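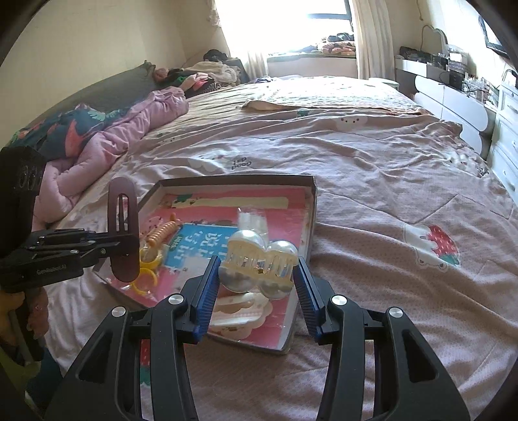
Haarklammer zwischen den Greifbacken, darunter die Pappschale mit dem Kleinkram.

Liste: Handgeführtes Vormachen
Betreff: Re: Kleinteile zweihändig vorführen, lohnt sich das?
Datum: 4. Oktober 2026

Hallo zusammen,

> wir haben in Westulden bisher nur per Fernsteuerung vorgemacht, immer mit
> Bauklötzen und Bechern. Bei dünnen Sachen wie Haargummis oder Spangen
> verlieren wir ständig den Kontakt. Geht das mit den Handgreifern besser, und
> braucht man wirklich beide Hände dafür?

Ja, und zwar deutlich! Ich habe seit Juni fast nur noch mit Handgreifern vorgeführt und will gar nicht mehr zurück ans Steuerpult. Man spürt sofort, wenn etwas zwischen den Backen wegrutscht, und korrigiert aus dem Handgelenk, ohne darüber nachzudenken. Genau diese kleinen Korrekturen möchte ich ja in den Daten haben.

Mein Movetero-Satz umfasst inzwischen 124 brauchbare Durchgänge, alle mit Haarschmuck in einer flachen Schale. Die große Klammer ist dankbar, weil sie Zähne und Rundungen hat, an denen die gerippten Beläge Halt finden. Spiralgummis und dünne Ringe sind eine andere Liga (und machen mir, ehrlich gesagt, am meisten Spaß). Bei denen fahre ich sehr flach an und schließe erst, wenn beide Backen den Boden berühren.

Zur zweiten Hand: Ich nehme sie fast immer mit, auch wenn rechts die ganze Arbeit passiert. Links bleibt der Greifer über der Schale stehen und kann sie halten, falls sie auf weichem Untergrund kippelt. Auf einer Matratze ist das Gold wert. Wer erst am Tisch übt, wundert sich später, wie sehr alles nachgibt.

Noch zwei Sachen aus der Praxis. Langsam absetzen, die Klammer nicht aus der Höhe fallen lassen, sonst lernt das Modell das Fallenlassen gleich mit. Und nach 10 Durchgängen Pause machen, meine werden danach schlampig.

Unsere alten Fernsteuerdaten von 2022 werfe ich übrigens nicht weg, für grobe Anfahrten taugen sie weiterhin. Hat jemand von euch beides schon in einem Training gemischt? In welchem Verhältnis?

Viele Grüße in die Runde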